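What happened to the music on the second floor

Many of you wrote to ask when Lultutero will lend scores again. The short answer is October. The longer answer follows, and I ask your patience, as it includes some complaints about paper clips.

For readers who joined this newsletter only recently: Lultutero is the sheet music library of Zondberg. It has lived for many years on the second floor above the old savings bank, in two rooms that were planned as an apartment. Amateur choirs, wind players, piano teachers and parents of small violinists borrow from it. The collection began with the private shelves of a church organist and grew by gifts. It has never been very tidy, but it was always possible to find the thing you wanted if you came on an afternoon when Seidu Osei was there, and it was sometimes possible when he was not.

In spring we closed the lending desk in order to make a real catalog. Until then we had three card boxes, written in different decades by different hands, and each box had its own idea of the alphabet. In the first box, Bach's sons stand before their father. In the second, everything for choir is under C, also the pieces for choir and orchestra, but only when the choir has more than four parts. The third box is mostly in pencil. I have respect for the person who made it, but I cannot read her sevens.

The new catalog now has 1,516 titles. I had expected a smaller number. A title in our sense is one work in one edition, so a Mass with forty choir copies is one title, and the same Mass from another publisher is a second one. This rule sounds simple and we discussed it for two evenings. What do you do with an album where somebody has sewn together eleven songs from four different books? Jae-in Chae, who wrote most of the entries, decided that an album like this is one title with a long note. She was right, I think now, although I argued for the opposite on both evenings.

Let me say a little more about the way of working, for there are other small libraries which receive this newsletter and which may have the same task in front of them.

We worked from shelf to shelf and left the cards in their boxes until the end. This was Jae-in's wish. An old card tells you what somebody believed was on the shelf, and if you read it first, you begin to see it there. With the score in the hand you write down composer, title, publisher, plate number if there is one, number of parts, and what is missing. The missing parts took the most time. A string quartet without its viola part is still listed, with a clear remark, and perhaps one of you has the viola part at home. I will come back to this point.

Condition was noted with one of four words: good, used, weak, resting. "Resting" means that the score stays in the building until it is repaired. We had first written "damaged," but several people felt that it sounded like an accusation of the last borrower, and the last borrower has usually done nothing worse than play from it.

Rusty paper clips are the enemy. They leave a brown shadow which goes through five or six pages, and in the damp room at the back we found them in almost every choir folder. Adhesive tape is the second enemy. It becomes yellow, then it lets go, and the glue stays. If a page of a borrowed score comes loose, please put it back in its place as it is, and tell us. Please do not help it. For the repairs we use a thin Japanese paper and wheat paste, and Seidu, who learned this in a weekend course and then practiced for a whole winter on old telephone directories, does it very nicely.

There were also good discoveries. Inside a book of piano studies was a concert program from a school evening, with the names of the pupils and, next to each name, a small mark from the teacher. The marks are strict. We found a set of dances for two clarinets in manuscript, signed only with "Woo" and a flourish below it. None of us knows who Woo was. The paper has a printed border as it was sold in the stationery shop at the lower bridge, so the composer may have lived here, or may have only bought paper here – this is all we can say. The dances are charming and not difficult. Two members of the wind circle have played them through in the reading room, and they stopped only at the fourth dance, where the second clarinet has one bar too many.

I should also mention the pencil marks. A conductor's marks in a full score are, for some people, dirt, and for others the most interesting thing on the page. We have decided to erase nothing that is older than the oldest of us. Newer marks we remove from choir copies if they disturb the reading, for example where an alto has written the shopping for a Sunday lunch across the Sanctus.

Now to money, briefly. The folders and the boxes were the largest cost. Ordinary cardboard is acid and makes the paper brown, and the better kind is expensive. We bought it from Sernora, who delivered late but correctly. The remaining sum goes into shelf labels and a small dehumidifier for the back room. We will not raise the yearly fee. It was suggested, and we looked at it, but a family with two children in the music school pays already enough.

And one word on the digital question, which comes in every second letter. The catalog will be searchable from home. The scores themselves will not be scanned, apart from the manuscripts. A large part of our shelves is still under copyright, and for the older works there are good collections on the internet which do this better than we could. What we can offer is a real book on a real music stand, and forty matching copies where all singers have the same page number. Everybody who has conducted a rehearsal with four different editions will know what this is worth. 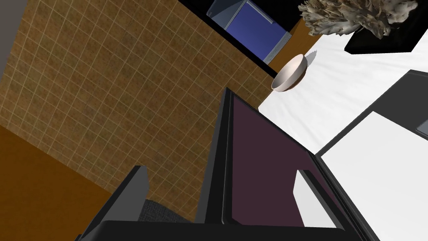
FOR BORROWERS

The desk opens again in October, at 4 p.m., with the same entrance as before. The bell for the second floor is the upper one. The lower one belongs to the dentist, who is very patient with us.

Old borrower cards stay valid. If you have lost yours, give your name at the desk and you will receive a new one without charge.

You may take up to six titles for eight weeks. Choirs may keep their sets for a full season, but we ask for one responsible name per set and a telephone number that works. Extensions are possible by mail or by telephone, as long as there is no one waiting.

Please look at home. According to the old lending book, 983 loans have no return date. Surely many of these scores came back and were only not written down, and we have already met a good number of them on the shelf. Others are inside piano benches. There is no fine, whatever the year. You can leave them in the box beside the stairs on the ground floor, also without a name, but if you remember from where a piece came to you, a few words on a slip of paper are a great help for the catalog.

We search especially for: the viola part of the quartet set in the green folder, the second horn of both serenades, and the last four pages of the blue Christmas book for women's choir, which at the moment ends in the middle of a verse.

Gifts of music are welcome again, with one request. Call before you bring more than one bag. We cannot take encyclopedias, opera libretti without music, or photocopies, and it is sad to send someone down the stairs again with a heavy suitcase.

For those who would like to learn paper repair, Seidu will give a short introduction at the long table in the front room. There is place for five people. Old clothes are recommended, as the paste goes everywhere. Write to the usual address with the word "paste" in the subject line, and say if you can bring your own bone folder.

Anyone who can tell us something about Woo should ask for Jae-in Chae at the desk. She would also like to hear from two clarinet players who are not afraid of the fourth dance.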